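Mobile App Tester (part-time, remote)

Skerix develops Trestik, an app that matches roommates by household habits. We need a tester for three months, starting in July. 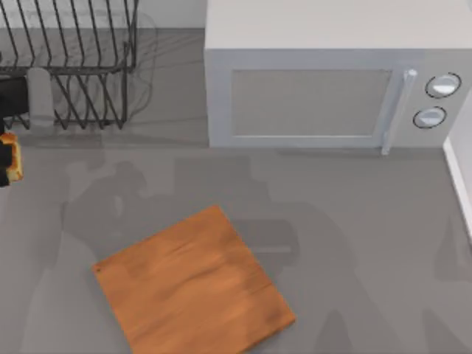 Duties cover the sign-up flow, the matching quiz and in-app chat on Android and iOS. Test cases are supplied; defects are logged the same day. Quiz items must each load within 2 seconds.

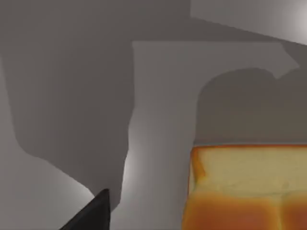 Applicants need two years of testing experience and their own phones. Pay is $2000 a month for 9 hours a week. Send a resume and one sample bug report to Naa Quaye, hiring lead. Technical questions go to Kwesi Akolgo.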